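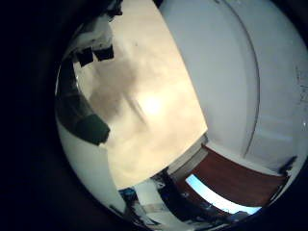
Monday, Plarelwood shared workshop
Entry by Huguette Lavoie

Wrist camera refitted to the Fandau hand after replacement of the mounting screws. The lens now clears the white shell, although the shell remains visible along the left side, as does one dark finger segment. Ceiling light washes out part of the view.

Cable slack at the wrist was increased to 32 mm. The arm was cycled 16 times through 170 degrees; the connector held.

Outstanding: Crisanto Ignacio to review exposure settings. Spare bracket on order from Palacios.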